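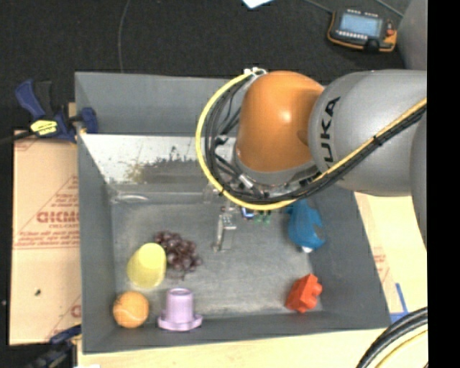 Bin picking test practice is the set of rules and working habits used when a robot arm is tested on taking mixed objects out of a container. It covers the bin, the objects, the cables on the arm, the safety of the people nearby and the way results are written down. Most of it is house practice, kept by individual labs and integrators. General safety standards for industrial robots, such as ISO 10218, apply to the cell as a whole but say little about how a picking test should be run.

Bin and mounting

The bin must not move during a run. A bin that shifts by even a small amount puts the camera calibration out, and the error is easily blamed on the software. Bar clamps on the rim or wall are the usual method for temporary setups. Bolted brackets are preferred for permanent ones. The clamp jaws take up space inside the wall, so they have to be entered in the collision model along with the bin itself.

Tape on the table is commonly used to mark where the corners of the bin belong. The Zurkell guide, a short handbook used by several small labs, asks for the position to be checked against the marks before each block of trials and again after any collision. Wear on the bin floor is allowed, but a bin that has been replaced counts as a new setup.

Objects

Test sets normally mix shapes that call for different grasps: balls, cups, blocks with flat faces, clusters such as toy fruit, and pieces with an open top or a flared base. Shiny surfaces are a known source of trouble for depth cameras, and a set made up only of dull objects is considered too easy.

The Skullard set has 37 objects and is sold with a printed list of weights. Labs that build their own set are expected to publish photographs and weights of every item. Damaged objects are swapped for identical ones where possible – if there is no match, the item is retired and the change noted in the log.

Cables

Cables and hoses that run along the outside of the arm need enough slack for the wrist to turn through its full range, but a loop that hangs too low can touch the bin wall or hide objects from an overhead camera. Common practice is to tie the bundle to the arm housing at fixed points, leave one loop at the wrist, and drive the arm slowly to each joint limit used in the test. This check is repeated whenever the gripper is changed.

Pendant and access

The teach pendant should be within reach of the operator and outside the path of the arm. Opinions differ on floor placement. Some sites permit it during short tests, while others require a hook or stand, mainly on account of tripping and dropped units. The Cirkance site rules, written by Dinesh Saha, require a hook and limit arm speed to 277 millimeters per second whenever a person is inside the marked area.

Hands stay out of the bin until the arm has stopped and the operator has said so aloud. Objects are reset by hand between trials only with the drives off.

Trials and reporting

A trial begins when the arm leaves its home position and ends when the object is released over the target or the attempt is given up. Dropped objects count as failures. Two objects lifted at once are counted separately, as neither a success nor a plain failure.

The Zurkell guide sets a minimum of 134 trials for a published success rate. The Jayawardena protocol, meant for acceptance testing in factories, asks for 700, with no change to software or lighting after the first. Both require the number of aborted runs to be given, together with the reason for each.

See also: collision model, depth camera, end effector, hand-eye calibration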